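Maison Birnard : on range, on jette, on dort

La rénovation des chambres du premier étage est terminée, et nos correspondants de passage peuvent de nouveau loger à la maison Birnard au lieu de chercher un lit en ville. Les retours sont excellents. On nous écrit que la literie est bonne, que les lampes de chevet éclairent juste ce qu'il faut pour lire, que le canapé est trop confortable pour y travailler. Personne ne nous écrit au sujet des poubelles.

Dirk Wuyts, qui gère les réservations, a pourtant un avis sur la question, et il m'a prié de le transmettre avec tact. Il aimerait que les papiers et emballages finissent dans le sac prévu à cet usage — et que les bouteilles d'eau connaissent le même sort, la moquette n'étant pas une filière de recyclage agréée.

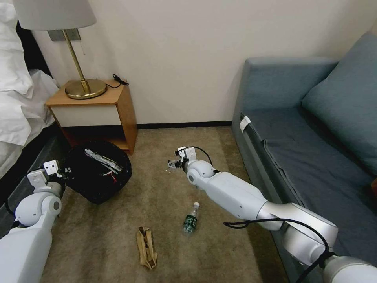
Quelques rappels, donc, pour les séjours d'avril. Avant de rendre la clé, on fait le tour de la chambre, y compris sous le lit et derrière le chevet, où les chargeurs aiment prendre leur retraite. Dirk en a déjà 20 dans un tiroir, dont un seul réclamé. La couette peut rester comme elle est : les draps partent de toute façon chez Van Loon, et un lit fait au carré ne trompe que celui qui l'a fait.

Les clés se déposent dans la boîte du rez-de-chaussée avant onze heures. Pour réserver, appelez le poste 84. Dirk répond le matin, avec une patience que je vous déconseille de mesurer.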